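Udumell Sews
@udumellsews
2/8/19

Right, I've had three cups of tea and I want to talk about checks. Checked cloth! The most ordinary pattern in the world and I could go on about it all day, so I'm going to. Thread.

This started because I've spent most of June and July cutting out a coat in a big check, and when you have to line up every single seam you start seeing squares in your sleep. Then you start wanting to know what they're all called.

So, the names. Gingham first as everyone knows that one. White and one colour, stripes of equal width going both ways, and where they cross you get the full-strength colour. Where colour crosses white you get the in-between shade. Three tones out of two yarns! I still think that's magic.

Buffalo check is gingham's big loud cousin, usually red and black. If you've owned a lumberjack shirt you've owned this.

Tattersall is the one on country shirts. Thin lines in two colours, taking turns, on a pale ground. It's named after the London horse market, where the blankets had that pattern. I love that. Horses wore it first.

Then windowpane, my favourite. Thin lines, lots of plain space between them, like looking at a big old sash window. It looks so calm on the roll and then you cut into it and it is not calm at all.
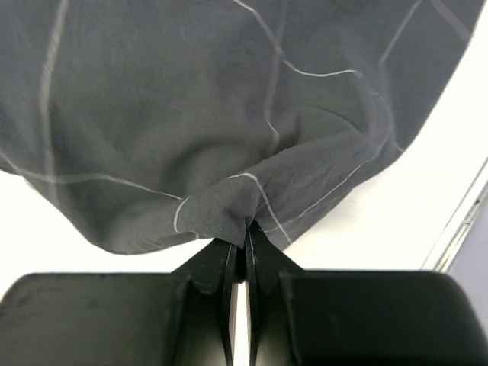

Houndstooth is where it gets clever. The yarns go in dark and light in groups of four, and the weave is a twill, so the steps of the twill pull the corners of the squares out into those little teeth. Same idea as a plain shepherd's check, really. The loom does the drawing for you.

And glen check is made by having a section of big groups and a section of small groups and letting them cross. Look closely at any grey suit on the train and you can find all the different areas. (Maybe don't look TOO closely at a stranger's suit on the train. Ask me how I know.)

Madras is the bright cotton one. The old vegetable dyes ran in the wash and the colours went soft and muddled together, and people decided they liked it better that way, so it was sold as "bleeding madras". Best bit of marketing in the history of laundry.

Now the thing I really wanted to get to -- woven checks and printed checks behave in completely different ways and it matters loads if you're sewing.

In a woven check the lines ARE the threads. You can follow one with your scissors and know you're on the straight grain. Pull a thread out and it comes away along the line. Lovely.

In a printed check the lines have been put on top afterwards, and if the cloth went through even a tiny bit crooked, the lines and the threads don't agree. Then you've got a choice. Cut by the lines and your skirt may hang funny. Cut by the threads and everyone can see the lines sliding off downhill.

My rule, for what it's worth: if it's off by less than the width of a pencil over the whole piece, cut by the lines. More than that and I make cushions.

How to tell them apart in the shop: turn it over. A print is nearly always paler on the back. If both sides look the same, fray a corner (a small one, and be polite) and see whether the loose threads change colour along their length.

Someone in my replies is already asking about buying extra. YES buy extra. For a small check I get one more repeat per main piece. For a big one I lay the whole pattern out on the living room floor first and cry a bit, then buy what the floor says.
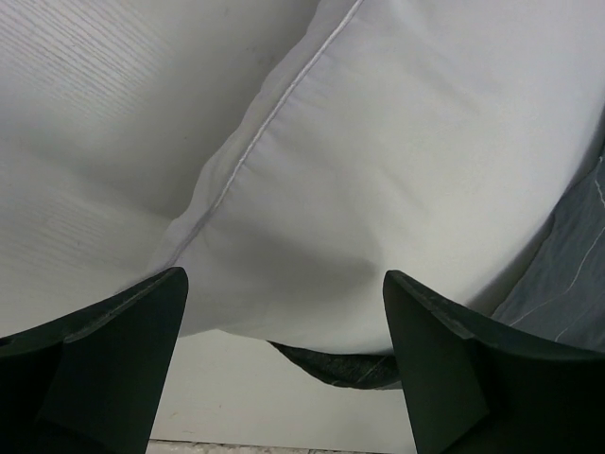
Matching, the short version. Pick the seams people will see and let the rest go. Centre front, side seams below the dart, pockets. Nobody is going to look under your arm.

Match at the stitching line and not at the cut edge!! I did an entire shirt wrong before I worked this out. The edges met beautifully and the seams were all over the place.

Cut one layer at a time with the pattern piece face up, then flip that first fabric piece over and lay it straight on the cloth, squares on squares. When it disappears you're in the right spot.

And if you can't face it, put the pocket or the yoke on the bias. It turns the squares into diamonds, looks completely deliberate and needs no matching whatsoever.

Coat update as I've been asked: it's the Flornska pattern, view 3, with the big collar. The body is together, the sleeves are tacked in, and the left one lines up with the front so well that I made the whole house come and look. The right one does not. We're not discussing the right one.

Lining is a rust-coloured twill called Sopacua that I've had in the cupboard for years waiting for something good enough.

Swatch people, I have been lent an old Vultero sample book and it has 1,027 checks in it. I'm on page nine. Back later with the odd ones -- there's a purple tattersall in there that I need to know everything about.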